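Updated 17 September 2023

## Packing a picnic lunch that stays cold

Freeze 2 water bottles the night before and chill all the food. Start with cold food — ice packs keep a temperature better than they lower one.

1. Put the frozen bottles at the bottom of the cooler.
2. Add meat and dairy next, in sealed boxes.
3. Fill the gaps with fruit.
4. Keep bread and chips in a separate bag.

Set out trays, wrapping and bags before you open the fridge.
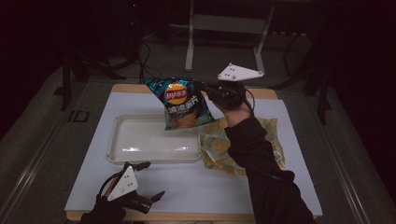 **How long can the food sit out?**

Two hours at most, or one hour if it is above 90°F.

Park the cooler in the shade and keep the lid shut. Drinks get opened for all day, so give them their own cooler if you have one. Chunhua Liang, who plans our May lunch at Gemmont, packs dressing in small jars and adds it at the table. 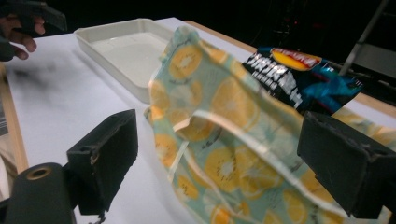

*Citrus-print bag with a pale strap*

When you get home, throw out anything perishable that has warmed up. Wipe the cooler with soapy water and leave the lid open until it dries.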